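From: Ashraful Akanda
To: shelving and small storage list
Date: 31st July
Subject: Re: White cube units, where do the small things go?

Weerasinghe wrote:

> We finally put up the white unit in the den. It's the kind with one long board across and a thick upright, so you get wide compartments on the left and another one on the right. I like it fine but I don't know how to fill it. The books fall over because there aren't enough of them to hold each other up, and the kids' stuff ends up in front of the books. Every week I clear it and every week it's the same again. Do people use bins? Do you keep toys and books on separate shelves? Also, has anyone used the little holes near the top for anything, or are they just there for a board I didn't buy?
>
> I have the Stavis catalog here and they want me to buy inserts for all of it. I'd rather not.

I've had a white unit of this sort for three years, and before that I had the Kimen one, so I'll answer what I can.

The holes first. On mine they are for shelf pins. If you have an extra board you can set it there and cut a tall compartment into two short ones. I did that on the right side and took it out again in June. Once the compartment is cut in two, a tall book won't stand in it, and I ended up laying the tall ones flat with things piled on top. If most of what you own is paperbacks it would be fine.

On books falling over: a few books in a wide compartment will always lean. I tried metal bookends, and they slide on a smooth white board unless you put something under them. A strip of the rubbery drawer liner works. Cut it a little smaller than the foot of the bookend so it doesn't show. You can also push the books hard against the side and let the last one lean on the others. It isn't good for the spine of a large book to lean for years, but for a paperback manual I wouldn't worry. 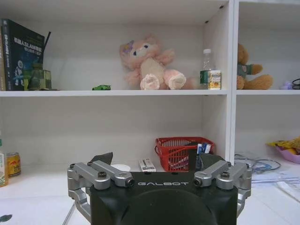 As for toys and books on the same shelf, I stopped fighting that. I used to keep the toys on the bottom and the books on top, and it lasted until somebody wanted to put a car back in a hurry. Now the rule in our house is that a plush toy can sit in the middle of a shelf if it stays a single toy and doesn't turn into a heap. Little cars and blocks can go in front of the books if they don't stop you from pulling a book out. Anything past that goes in the basket by the door. When the basket is full we sort it.

Long thin things are the other problem. Sticks, rulers, a curtain rod end, that kind of thing. They get put behind the books and then they poke up over the top. I bought a tall cup for them and it helped for a while. Right now about half of them are back behind the books.

On bins, I would wait. I bought 18 of the Prustlow fabric ones when I had the Kimen unit and used maybe a third. They look neat, but you can't see what's in them, and small toys go to the bottom and stay there. If you do want bins, get two and live with them for a month. Measure the inside of the compartment and not the front – the upright on these units is thick and it takes more than you'd think. My Prustlow bins were too wide for the new unit by less than the width of a finger, and they are now in the garage holding extension cords.

I wouldn't buy the inserts either. A shoebox with the lid off does the same job for loose cards and papers, and you can throw it out when it gets ratty.

One thing you didn't ask about is dust. White shelves hide it pretty well until the light comes in from the side. I take everything off one compartment at a time and wipe it with a damp cloth, then dry it right away. Don't use anything gritty on the white finish. I did it once on the Kimen and it left a dull patch that never came out.

Is your unit screwed to the wall? If there are kids around it should be, even a low one. The bracket that came with mine was flimsy, so I used a heavier one from the hardware store – two screws into the stud and one into the top board.

If you post the inside measurements, I can check whether the Prustlow bins would fit. You're welcome to them for the cost of mailing.

Ashraful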